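Moving up to full-size goals at U13, how do we help our keeper?

Posted in Youth Soccer, Coaching and Parents

Yuzuki Yokoyama
26 December 2023

Hi everyone, and happy holidays to those of you who are getting a break! I help coach a rec team in Hudport (I'm a mom who said yes to an email, so please be gentle) and we move up to the full-size field and the full-size goals when the spring season opens. Our keeper is a lovely kid, brave as anything and really quick off her line, but she is small for her age, and she has already told me she's worried that every high shot is just going to sail over her. We tried one practice on the big goals before the winter break and it went badly enough that she asked if she could play left back instead.

I don't want to force her, and I also don't want to lose her back there, as she honestly loves it when it's going well. What can we work on between now and spring? Should she stand farther off her line, or closer? Is it fair to tell the defenders to do more? And how do you handle the scores? We lost a scrimmage against Waner by a lot and the car ride home was very quiet. We have the school gym for 25 minutes a week after the basketball kids finish, plus whatever she wants to do at home.

Thank you in advance, I read every reply!

Tomomi Aoki

Oh, I feel for her. My older daughter went through exactly this and she stayed in goal all the way through high school, so please tell your keeper there is hope.

The first thing I'd say is that the height of the goal is going to be a problem for every keeper in your league for at least a season. Kids that age score high ones on each other, and the coaches who have been through it before know to shrug and clap and get on with the kickoff. If you can say that to her parents as well as to her, even better, as it was my husband's face on the sideline that our daughter was watching, much more than the coach's!

As for where to stand, small keepers tend to creep back toward the line when they get nervous about the lob, and that makes the whole goal bigger for the shooter. I would have her start a few steps out when the ball is in your half and let her drop as it gets closer. Have her stand in the goal while you walk around with the ball at your feet, no shooting at all, and ask her to keep herself between you and the middle of the goal. It's dull, but she'll learn it much faster with nobody blasting shots at her head. Then swap, and let her be the one with the ball so she can see how little of the goal is left when the keeper has come out properly.

With your 25 minutes in the gym I'd do footwork and catching and leave diving for the grass. Side shuffle, set the feet, catch, roll it back. Crossover steps for going backward under a high ball are worth a lot, and most kids have never been shown them. They try to backpedal and end up sitting down.

At home, the easiest thing is a soft ball and a wall. Ours used to throw a foam ball against the basement wall and catch it, 51 in a row was her record and it was written on the door frame in pencil until we moved. 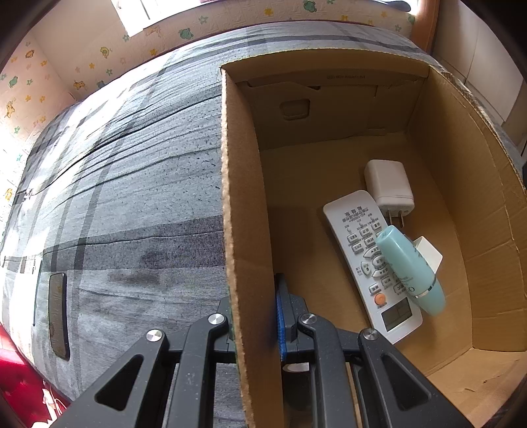 She should do it on her toes, hands in front of her face, and catch it before it gets to her body. If she gets bored, have her turn around and start with her back to the wall, toss it over her shoulder and spin to find it. Five minutes is plenty. You want her to quit while she still likes it.

And yes, it is fair to ask more of the defenders! Ask them to get out to the shooter early, even if they don't win the ball. A hurried shot from far out is a gift to a small keeper.

Lech Kaczmarczyk

make sure her gloves fit. ours had her brothers old ones for half a season and couldnt hold anything. also she'll grow

Nanami Furukawa

I agree with nearly everything Tomomi wrote, though I'd go easy on starting too far out until she has the crossover steps down, or she'll get lobbed and that will be the end of her confidence for the month. We had that with our boy in July at the Shimada tournament, 3 goals over his head in one half, poor thing.

On the left back question, could you let her do both? We split the halves between two keepers the first year on big goals and it took so much pressure off. The other child was Vsevolod Pasichnyk's son, who had never played in goal in his life and let in plenty himself, and the two of them became great friends over it. By the end of the season ours was asking to play the full game again. It also means you have a second keeper when somebody gets the flu.

For the car ride, we have a rule that the player brings up the game first. If he wants to talk about snacks all the way home, we talk about snacks. Good luck in the spring, and do come back and tell us how she gets on!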